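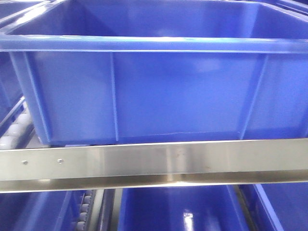 Mon 13 April

Camera comparison on the flow rack, both units on the fixed mount, no arm. The Rarnholm loses depth on the glossy blue rims: 18 dropouts in 40 captures, nearly all along the top edge where the light hits. Melis had 3 in 40 at the same exposure. The steel rail bothers both of them, worst on the lower flange.

Cut exposure on the Rarnholm and reran. Rims better, lower tier too dark to find the bin floor. Leonardo wants a polarizer before we rule it out. Ordered one.

Concetta needs the rim height to set the approach for the suction gripper. Sent her the Melis numbers only. Controller log still shows error 407 on startup, cleared by a restart. Not looked into yet.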